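My brother-in-law swears by the 60-day no-spend rule. You write down anything you want that costs more than $18, wait 60 days, and if you still want it you buy it. He says it has saved him 300 bucks since January.

I have doubts. He also bought a second freezer in that time, which he says was "already on the list."

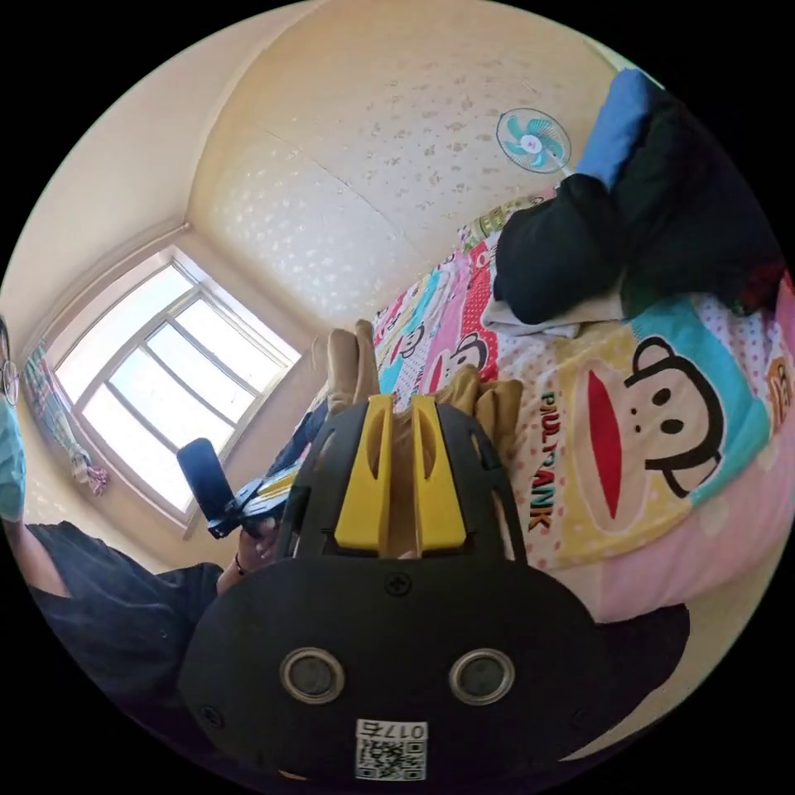
So I tried it. My list had a rain jacket, a desk lamp and new pillows on it by the first Tuesday. By week three I was reading jacket reviews at 11 p.m. – more time on shopping than I'd spent all last year. The pillows I just bought. My neck hurt.

Maybe it works for people who shop when they're bored. I mostly shop when something breaks, and a notebook doesn't fix a lamp. I'm still waiting on the jacket, and it has rained all week.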